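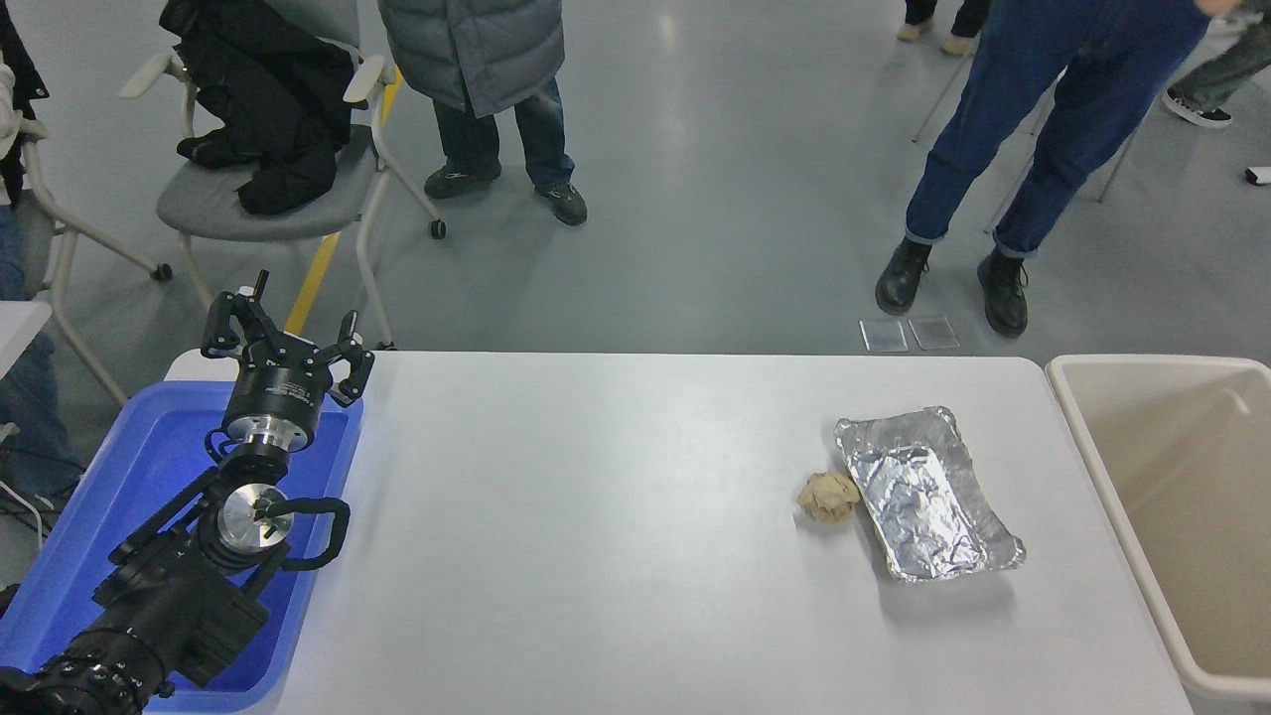 Inicio > Personal > Preguntas frecuentes

¿Voy a perder mi puesto con la automatización de la línea de recogida? No. Los 19 operarios de Sastton siguen en plantilla y pasan a turnos de supervisión. El brazo se queda con las piezas sueltas, como la bola de papel marrón o la bandeja de aluminio que hay sobre la mesa.

¿Tengo que hacer el curso? Sí, antes de septiembre. Lo imparte Domnica Ene y cuenta como jornada.

¿Cambia mi salario?
El fijo no cambia. El plus por turno sube 80 euros al mes.

¿Puedo acercarme a la mesa con el brazo en marcha?
Solo con la formación hecha y el pelo recogido.

¿Quién responde si se para?
El encargado de turno avisa a Altent.

Compartido 3 veces · 2 comentarios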